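When the Gripper Let Go: Our Term Report on the Lurkmont Table Mover

Robotics Project, second report, 13th January

Our first report was mostly good news, so we were looking forward to writing another one just like it. As anyone who stopped by our bench this winter knows, things went a different way. We still think this is the more useful report of the two, and we hope next year's group will read it before they plug anything in.

Lurkmont is a two-armed robot on a wheeled base, and its job is to help a person shift furniture in small homes. We picked tables because everybody has one and because they are awkward, with legs that catch on things and tops that are slippery to hold. The arms came to us from an earlier class project called Kedeck, and we wrote the new grip control ourselves over the fall (with a lot of coffee and a good many late buses home).

The fault showed up on run 75. The robot had the practice table by its front edge and was pulling it backward across the lab floor at walking pace when the right gripper opened all by itself. The left one kept pulling, just as it had been told to, and the table swung around and knocked over a safety barrier. The student on the stop button pressed it right away and no one was hurt, but we were all pretty shaken, and we shut everything down for the rest of the day.

It took us a long while to find the cause, and we would like to be open about how many wrong turns we took! First we blamed the battery, then the motor cable, and we even swapped out a perfectly good gripper motor. In the end it was in our own code. The touch pad in the right gripper had stopped sending readings, and our program treated a missing reading as a zero. To the robot, a zero meant it was holding nothing, so it opened its fingers to try the grip again. When we went back through the log, the last good reading from that pad was number 331, well before the table began to swing.

While the robot was out of service we went back to studying how people do the same job by hand. We had been setting the arms to grab first and feel afterward, and watching a person get ready to move a table in a tight spot gave us plenty to talk about.
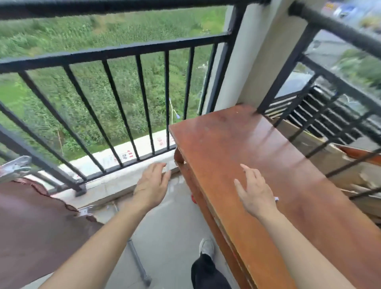 Figure 1. Hands at the front edge and on top of a wooden table, on a narrow balcony.

We ended up rewriting the start of every move. Both grippers now touch the table lightly and report back before either one is allowed to close. If a reading goes missing at any point, the robot stops the base, holds both grippers where they are, and waits for a person. We also added a rule that the two arms must agree: if one lets go, the other is not allowed to keep pulling.

We tested the new version with the Isley simulator first and then on the real robot, with 60 runs on the lab floor. On 3 of those we unplugged a touch pad on purpose in the middle of a pull. The robot stopped each time, although on one of them the base rolled a little farther than we liked before it came to rest. We have turned the top speed down for now and would like to look at the brakes properly.

There is plenty left to do. The barrier was too close to the table, so the taped area on the floor has been made bigger, and the person on the stop button no longer has any other job during a run. We have not tried the robot outdoors or on a balcony, and we don't plan to until the brakes are sorted out. Our next round of testing is set for March, and the spare touch pads are in the drawer marked Romaniuk, under the cable ties.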